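### 4.2 Reconciling address points after route edits

The second part of the study looked at how address points behave when the centerline beneath them is edited. The test data came from two districts, Gadow and Trimska, which share a boundary but were digitized years apart. Gadow stores each address as a point with a link to a street segment. Trimska stores a house number range on each side of the segment and works out the position when it is needed.

We drew a sample of 1000 addresses from the merged layer. Each address was matched once against the original centerlines and once after a set of planned edits: splits, merges and reversals of direction. Edits were made in Rundora by a single operator so that differences in drawing style would not affect the result. Where a match was in doubt, the record was set aside and checked by phone with the district office.
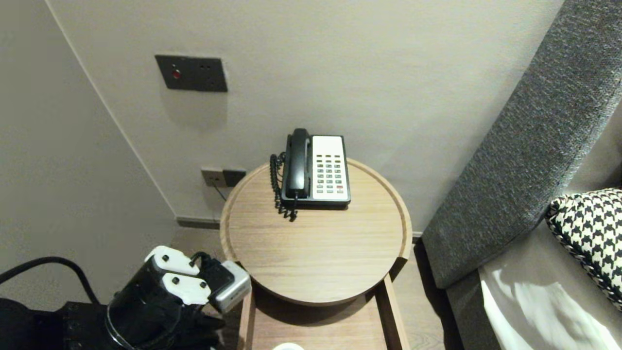 **Figure 3.** Desk telephone on a round side table.

Of the 1000 addresses, 815 kept the same segment link or were moved to the correct new segment without manual work. The rest fell into a few groups. The largest came from reversed segments, where the left and right ranges were not swapped along with the direction. These addresses stayed on the correct street but landed on the wrong side of it. A smaller group came from merges in which two segments had different spellings of the street name. The software kept the name of the longer segment and dropped the other, so that any address using the dropped spelling no longer matched.

Splits caused less trouble than expected. Ranges were divided in proportion to length, and in Trimska this placed most houses close to their surveyed position. It worked poorly on long rural segments with a cluster of houses at one end – the Atallah road is the clearest case.

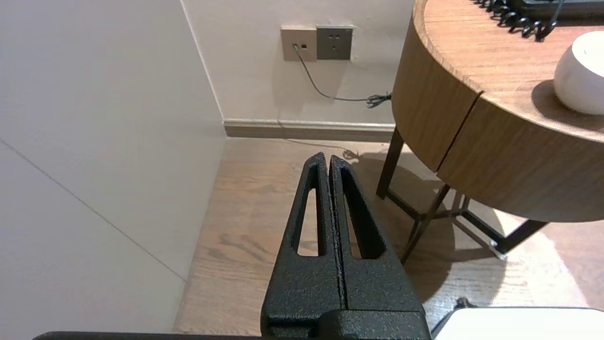 **Figure 4.** Two-finger gripper, fingers closed.

We then repeated the test with a search tolerance of 200 feet and again with 300 feet. The wider tolerance recovered more of the rural addresses but also introduced false matches near the shared boundary, where parallel roads run close together. We kept the narrower value for the remaining tests. Suha Masri reviewed the false matches by hand and grouped them by cause, using the same codes as in Section 3.

One limit of this design is that all edits were applied in a single batch. In daily work, edits arrive over weeks and address updates are mixed in with them – a split may be followed by new house numbers before the ranges are checked. Section 4.3 covers that case with a smaller sample from Gadow only.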